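Drekside Guest House — Bedroom Safety Checklist
Room 10. Inspector: Hanne Skov. May.

Bed and headboard: secure. Comment — tighten fixings at next visit.
Picture above headboard: hanging firmly.
Smoke alarm: tested, satisfactory. Unit no. 1366.

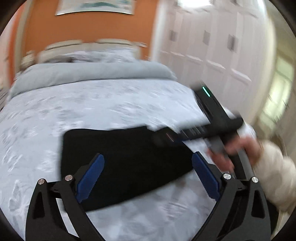 Clothing and other fabric must be kept clear of heaters and lamps. Bedspreads should not trail on the floor on the door side, where a clear width of 800 mm is required.

Window restrictor: worn. Comment — replace before the room is let again.
Sockets: satisfactory.
Overall result: pass, subject to the restrictor being replaced.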